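## Clear storage bins: questions we keep getting

Last looked at 10 January 2024 by Kieran Wainwright

**Do clear bins keep a room tidier?**

I doubt it. They let you see the mess without lifting a lid. If you were going to fold things anyway, a clear bin is pleasant to use. If you weren't, you'll be looking at a heap through plastic.

**Is the Flimton worth the extra over the Anden?**

Not that I can find. Both hold 60 litres. The Flimton costs nearly double and the shop page talks a lot about "clarity". After a winter in our spare room they were equally scratched.

**How do I stop fabric slumping in the bin?**

Fold everything to the same width and lay it flat. Rolling is supposed to be better. I tried it with fleece and it came undone every time somebody pulled one out.

**Should I sort by colour?**

If you like. It does help when you only want the orange one and can see which layer it's in. Sorting by size helps more with bedding, where two blues may be a single and a king.

**Are the handle openings a problem?**

They let dust in, and moths if you have them. Wool goes in a bag first. For things in use every week I wouldn't bother.

**Can I keep one on a wooden table?**

Yes, but lift it, don't drag it. Grit gets under the base. The Raju felt pads fell off ours within 2 weeks, so I can't recommend those.

**Will the plastic go cloudy?**

Probably. Warm water and washing-up liquid shifts the greasy sort of haze. Scratches stay. Tondoneck sell a polish that promises 100% transparency, and I'd like to see it tried on a bin that has lived in a loft.

**Do I need labels as well?**

For opaque boxes, yes. On a clear one I'd wait and see whether you ever read them.

**What about lids?**

Only if you stack. Ours are behind the wardrobe.
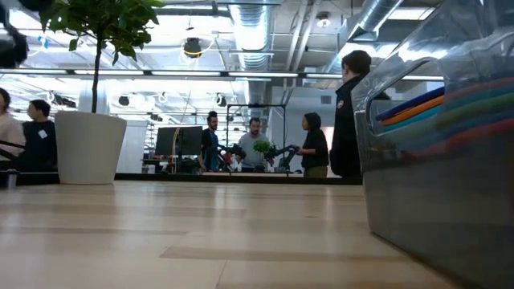
*Folded-looking layers seen through the handle opening: purple on top, then orange, then teal.*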